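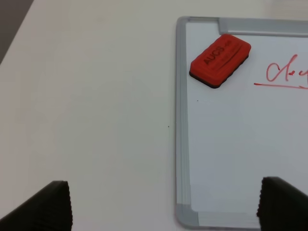
What does the Clarnitz works make in its smaller hall? Felt sheet, pressed from wool offcuts and sold on to firms that cut it into pads, washers and eraser bases.

I went over in June with Margaux Millet, who wanted the density figures for Pradix. The morning session was in the training room, where Corrado Santoro went through the line on a whiteboard: opening, carding, steaming, pressing, drying. He wiped the board after every stage, so copy fast if you go.

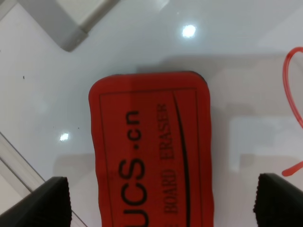

Carding runs on 2 machines, both older than the building. The web comes off thin and is laid crosswise until it reaches the weight ordered. Steam is let in from below for 20 seconds, then the plate comes down. Santoro gave the plate load as 300 kilonewtons – Millet asked twice and got the same number.

Drying is the slow part. Sheets hang overnight in a side room with the fans on low, and edges that curl are trimmed and go back to the opener. Holst, the supplier of the fans, has offered a faster unit. The works has not ordered it.
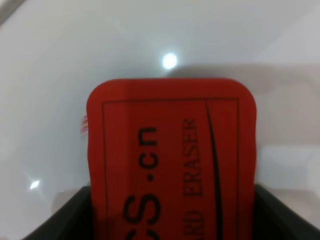
## Getting there

Take the Clornolum bus to the last stop and use the north gate. Visitors sign in at the weighbridge. Ear protection is handed out, safety shoes are not. The hall tour starts at 2 p.m. and parking is on gravel.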